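Accueil > Fils > Robotique > Collecte de démos
Dernière mise à jour : 2 mars 2019

Publié par l'équipe terrain Mudadia

1/ Bon, fil rapide sur la collecte à domicile pour Arkolum. On me demande souvent en MP à quoi ça ressemble hors labo. Réponse courte : des pinces à la main, un lit, un panier, et beaucoup de recommencer.

2/ Le principe chez nous : pas de robot sur place. On tient les pinces, on fait le geste, la caméra fixée dessus enregistre. Le modèle apprend à partir de ça. Objectif du lot : 300 démos propres. Propres, hein. Pas 300 fichiers.

3/ Tâche du jour = rangement. Prendre un truc, le mettre dans le panier, ou le ressortir. Sur le papier c'est idiot. En vrai le plastique froissé c'est l'enfer pour les doigts de la pince, ça glisse, ça se déforme, ça brille. 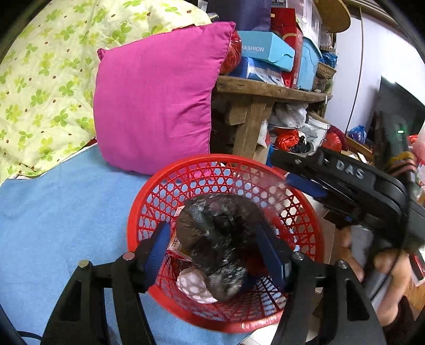 Paquet sous plastique noir entre les deux patins bleus, panier rouge. Deuxième pince à droite.

4/ Regardez les patins. On a perdu une demi-journée en octobre avec des patins usés, toutes les saisies de sachets partaient en biais. Maintenant on les change avant chaque lot, point.

5/ Le flou de bougé : on garde. J'ai longtemps jeté les épisodes où l'objet bavait à l'image. Erreur. Le modèle verra du flou aussi quand il tournera tout seul. Par contre si le flou dure tout le geste, poubelle, c'est qu'on va trop vite.

6/ Deux mains, deux flux. La synchro se fait sur Oltileo, à la fin de la session. Si une des deux caméras décroche, l'épisode entier saute. Oui même si le geste était magnifique. Surtout là en fait, ça arrive toujours sur les beaux.

7/ Question reçue : « pourquoi vous rangez pas la pièce avant ? » Parce que. Un modèle entraîné sur table blanche panique devant une couette à trèfles. On veut les étagères pleines, les sacs, le chapeau de paille, la télé. Tout. La seule zone qu'on fixe c'est la surface de travail.

8/ Et cette surface est en tissu exprès. Sur du dur, on prend l'objet par les côtés et basta. Sur du tissu la pince accroche le drap une fois sur je sais pas combien, et faut apprendre à se dégager sans tout embarquer.

9/ Consignes qu'on donne aux opérateurs, en vrac :
- ouvrir la pince AVANT de descendre
- marquer un temps d'arrêt après la saisie
- pas de rattrapage à la main libre
- si raté, on finit le geste quand même et on étiquette « raté »

10/ Le dernier point fait débat. Perso je garde tous les ratés, dans un dossier à part. Sur la première moitié du lot on en avait 44. C'est de l'or pour apprendre à se corriger. Arkolum en veut pas pour l'instant, on verra dans 6 mois.

11/ Autre truc bête : les départs. Si chaque démo commence pince fermée au-dessus du panier, le modèle sait faire que ça. Donc on varie. Hauteur, angle, ouverture, côté.

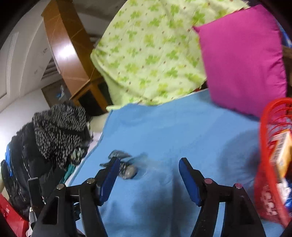 Texte et collecte : équipe terrain Mudadia, pour le projet Hà

12/ Doigts ouverts, de la place entre les bouts, le panier tout au bord à droite. Un petit tas froissé près du patin gauche, en partie masqué par le patin. Typiquement le genre d'image où l'annotateur galère : c'est un objet ou deux ? Nous on met « amas » et on passe.

13/ L'occlusion par la pince elle même, c'est LE sujet. Avec la caméra sur le poignet, t'as toujours les bras de la pince devant. On a essayé de la remonter, on voyait mieux l'objet mais plus les patins. Retour à la position d'avant. Pas de solution miracle, si vous en avez une mes MP sont ouverts.

14/ Le grand angle déforme tout sur les bords, l'armoire en haut à gauche penche comme un bateau. On corrige pas avant l'entraînement. On a comparé sur un petit lot, correction ou pas, aucune différence visible. Donc on s'embête plus.

15/ Les ombres, pareil, on touche pas. Celle du coussin, celle du panier, celle entre les bras de la pince. Au début le modèle confondait ombre et objet sombre, il allait pincer le drap. Ça s'est calmé en mélangeant les heures de la journée.

16/ Rythme : 50 démos par session et on s'arrête. Au delà les gestes deviennent mous, on le voit direct dans les courbes de vitesse. Le poignet aussi le sent, les pinces finissent par peser.

17/ Ce qui prend le plus de temps c'est pas de filmer, c'est le tri derrière. Couper le début, couper la fin, vérifer que l'objet nommé est bien l'objet pris. Outil maison, moche, raccourcis clavier partout. Je ferai un fil dessus si ça intéresse.

18/ Prochain lot : même pièce, même panier, on change le drap et la position des coussins. Puis une autre maison. Les données du lot Hà restent chez Arkolum, donc non, pas de lien de téléchargment, désolé pour les douze qui vont demander.

19/ J'oubliais : pour les sachets, appuyez moins fort que vous pensez. Bon je file, y a la synchro qui tourne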